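Werkstattbuch Rirken, Kiosk Plutville
2. Mai 2023

Heute wieder am Tisch mit den beiden Armen gearbeitet. Aufgabe wie im Februar: Sandwich zwischen Korb und Tablett umsetzen. Ich schreibe diesmal mehr auf, damit die Kolleginnen von der Theke mitlesen können. Sie haben gefragt, was von ihrer Arbeit am Ende übrig bleibt, und das ist eine berechtigte Frage.

Stand der Zählung: 1360 Griffe seit Beginn, davon 1275 ohne Eingriff von Hand. Das weiche Brot bleibt der schwierigste Artikel. Wenn die Finger zu weit schließen, wird die Ecke gedrückt, und so etwas verkauft man nicht.

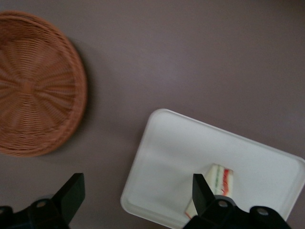
Für die Schließkraft habe ich jetzt Stufe 4 eingetragen, vorher war es höher. Bitte nicht ändern, ohne es hier zu notieren. Die Flaschen bekommen einen eigenen Wert, den muss ich noch suchen.

Zur Frage der Theke. In der Frühschicht geht nach unserer Aufnahme viel Zeit in das Auflegen und Nachlegen, an manchen Tagen mehr als 32 Minuten am Stück. Diese Zeit soll frei werden für Kasse und Bestellungen. Dafür kommt Neues dazu: Körbe an den richtigen Platz stellen, Störungen quittieren, den Artikel freigeben. Das steht in keiner Stellenbeschreibung, und Mohammadi hat dafür bis jetzt auch keine Schulung angeboten. Ich finde, man soll es vor der Einführung regeln.
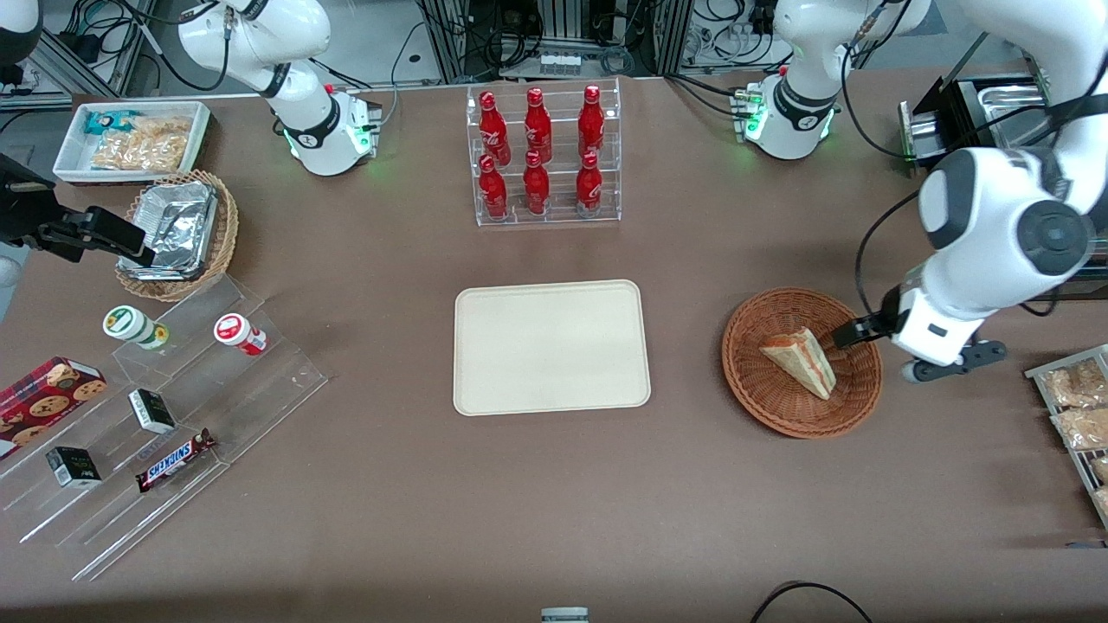 Ghassan Chamoun hat den Entwurf gelesen und meint, die Rechnung mit der freien Zeit sei zu schön. Wer Störungen quittieren müsse, der stehe die halbe Schicht mit einem Ohr beim Roboter und könne an der Kasse nicht richtig zuhören. Er möchte, dass wir in Punau zuerst eine Woche lang aufschreiben, wie oft jemand von der Kasse weggerufen wird.

Einverstanden. Ich mache eine Liste mit Uhrzeit und Grund, auf Papier, neben der Kasse.

Offen: Schließkraft Flaschen. Schulung bei Mohammadi anfragen. Ersatzpads für die Finger bestellen.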